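Why Do Scabs Itch? The Amazing Story of How Your Skin Fixes Itself

You trip on the sidewalk, your knee hits the ground, and — ouch! There's a scrape, a bit of blood, and maybe a few tears. But while you're still hopping up and down, your body has already started the repair job. Let's go inside and look!

Step one: Plug the leak!

Your blood is full of tiny pieces called platelets (say it: PLATE-lets). Most of the time they just float along, minding their own business. When a blood vessel gets broken, they rush over, turn sticky, and clump together. Then your blood makes long, stringy threads called fibrin. The threads crisscross like a net and trap blood cells inside. Now you've got a clot, and the bleeding slows down and stops.

When the clot dries out on top, it turns hard and crusty. Hello, scab!

Step two: Clean up!

Have you noticed that the skin around a cut can look pink or puffy and feel warm? Extra blood is flowing there, and it's bringing white blood cells with it. Some of them gobble up germs. Others munch on dirt and dead cells. It's a very busy cleaning crew, and it can work for several days.

Step three: Build!

Under the scab, brand-new cells are being made. Skin cells at the edges of the scrape start creeping toward the middle, a little at a time, until they meet. Deeper down, other cells are making collagen, a tough material that holds your skin together. Tiny new blood vessels grow in too, carrying food and oxygen to all those hard-working cells. Isn't that something?

So why the itch? Healing skin sends out chemicals that wake up your itch nerves, and a dry scab tugs on the skin around it. Try hard not to pick! If you pull a scab off too soon, your body has to patch that spot all over again.

When a cut needs help

Small cuts can close up by themselves. A deep or wide one may need a doctor to bring the edges together with stitches, which are also called sutures. The skin is numbed first, so you might feel some pushing or pulling but not much else.
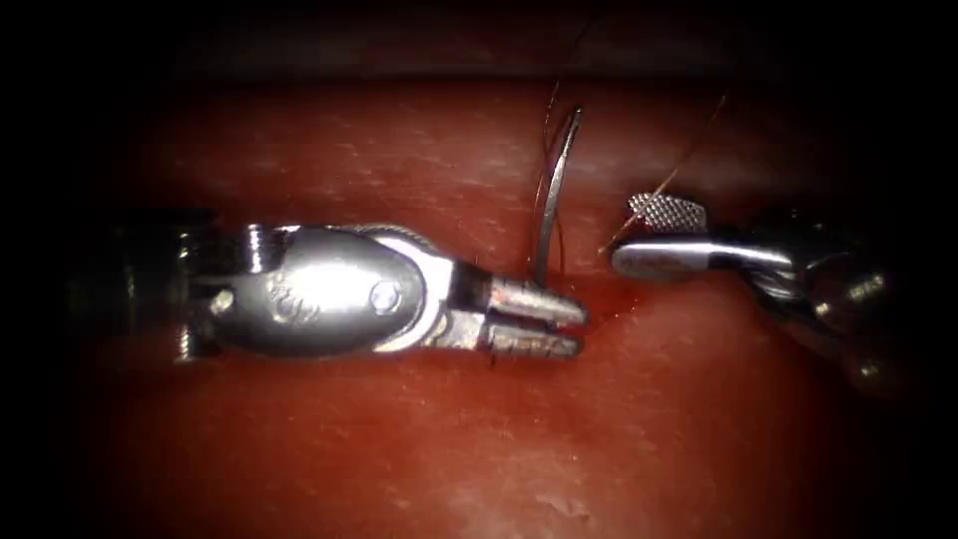
Once the edges are touching, the new cells don't have so far to travel, and the healing goes faster. Some stitches are taken out later. Others are made from special thread that slowly breaks down inside the body — no need to take them out at all!

Daithí Costello from Wercombe, age 11, wrote to ask us, "Why do some cuts leave a scar?" Great question, Daithí! When a cut is deep, your body fills the gap with lots of collagen, and the threads line up differently than they do in ordinary skin. That patch can look shinier, lighter, or darker than the skin next to it. Many scars fade over months or years.

Next time you get a scrape, tell a grown-up, wash it gently with clean water, and cover it with a bandage. Then let those platelets get to work!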